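Do Reminder Texts Make People Return Library Books on Time?
Project report, Research Methods II
Folke Backlund

Introduction

Baldale library switched from mailed postcards to text message reminders last spring, and the branch newsletter said late returns had "dropped sharply." I wanted to see if that was true. My feeling going in was that it probably wasn't, or at least that the newsletter couldn't know. I've tried to keep that feeling out of the counting, but readers should have it in mind.

What I did

The library gave me an anonymous list of 449 loans from March, after the change, and a shorter list of 116 loans from the March before. The old list is short because most of it was lost when the system moved over to Taden, the new checkout software. I counted a loan as late if it came back one day or more past the due date. Renewals were a headache. Taden marks a renewed book as a new loan and the old system didn't, so a book renewed twice shows up three times in one list and once in the other.

I also handed out a one-page survey at the front desk and got 30 back.
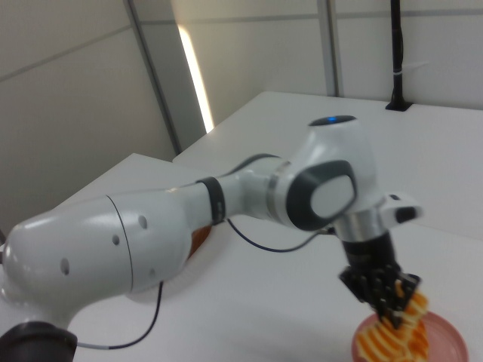 Bronwyn McAlister read my first draft and thought I was being too hard on the texts. Her point was that a reminder doesn't need to change the late rate to be worth sending, as long as people like getting it and it costs less than a stamp. She also asked why I was treating one day late the same as three weeks late, when no library loses sleep over one day.

I accept the second part. I went back and split the late loans into "a week or less" and "more than a week." The longer group did look smaller after the change, but the old list has only 12 loans in it that were more than a week late, and I wouldn't bet lunch on a number that size.

On the first part I'm less sure. People who fill in a survey at the front desk are people who come to the library, and they are already the ones bringing books back. Most of them said they liked the texts. I'd have been surprised by anything else.

Problems

The Janham branch dropped its fines in the same month that Baldale started texting, and plenty of families use both. If late returns did fall, or rise, I can't separate the two causes. Jarman would have made a better comparison because it still mails postcards, but I asked too late in the term to get its records.

Result

I can't support "dropped sharply." I can't show it is false either. With the renewals counted the old way, the gap between the two years shrinks to almost nothing, and I don't know which way of counting the newsletter used. My email asking about it hasn't been answered.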